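From: Torquil Yule
To: Old Inns and Eating Houses list
Date: April 2025
Subject: Re: The Provness ferry house, anyone eaten there lately?

Hello all,

Skerkov wrote:
> We're driving up through Barnora next month and my wife has her heart
> set on supper at the old ferry house in Provness. The last mention I
> can find on this list is years old and it says the upstairs dining
> room was closed. Is it open again? Do they still do the smoked trout?
> And does anyone know if the story about the river pilot's table is
> true, or is that something they tell the tourists?

Yes, yes, and sort of! I was up there in November with my sister and we liked it so much we went back for lunch before we drove home, so I have opinions.

The upstairs room is open again and you should ask for it when you call. Downstairs is cozy enough but you're close to the bar, and when the door opens you get the wind right off the water. Upstairs has the old plank floor (it slopes toward the river, watch your soup) and the long windows, and it only holds 9 tables, so don't leave it to chance. They don't take reservations by email. I tried. Call after lunch when somebody is free to pick up the phone, and let it ring.
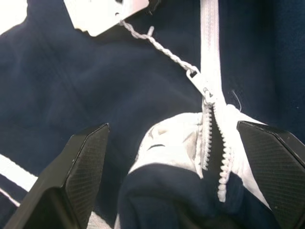
The trout is still on, but it's a starter now and comes on brown bread with horseradish and a little heap of pickled beets. I'd skip the chowder, which was mostly potato, and get the chicken pie. My sister had the pot roast and wouldn't share, so I can't tell you anything about it except that the plate went back clean. Save room for the maple custard. It's the same recipe they had when the Baird family ran the place, or so the waitress told us, and I remember it well enough from back then to believe her.

As for the pilot's table, the story goes that a pilot named Baird (same family, a couple of generations before the restaurant) won the table in a card game and hauled it up the stairs with a block and tackle. The table is real and it's certainly too big for that staircase. What I can't find is anything written down about a card game. I spent an afternoon at the Barnora library with the town account books, and there's one line for "table, oak, for Ferry Ho." with no price next to it. That could be the one, or it could be any table. If someone on the list has the county tax rolls handy I'd love to know whether furniture was ever listed!
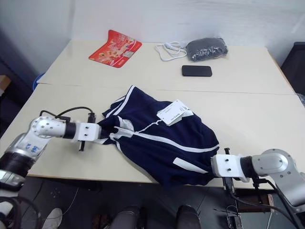 One correction to the older thread while I'm at it. Somebody wrote that the ferry stopped running when the bridge went in. It didn't, it kept going for 7 more seasons, mostly for farmers who didn't want to pay the bridge toll. The last full season's ledger is in a glass case by the coat hooks and gives 1,617 crossings, which sounds like a lot until you see how narrow the river is there. I copied the figure down on the back of my receipt, so I trust it more than my memory.

Practical stuff, Skerkov. Park behind the feed store, not on the river side, where the gravel is soft and you'll be digging yourself out. Supper starts at five and the kitchen quits early, so if you're coming the long way around the lake, eat first or leave sooner than you think you need to. The stairs are steep and there's a rail on just the one side. If that's trouble for either of you, tell them on the phone and they'll hold the table by the fireplace downstairs, which is the one spot down there where you don't feel the door. We paid cash, and I never thought to ask whether they take cards, so bring some along.

There are also 2 rooms to rent over the old stable. We didn't stay, but we got a peek at one, and it had a big iron bed and a view of the landing. If you do spend the night, please write and tell us what breakfast is like. I've been wondering ever since.

Have a good trip, and say hello to the custard for me.

Torquil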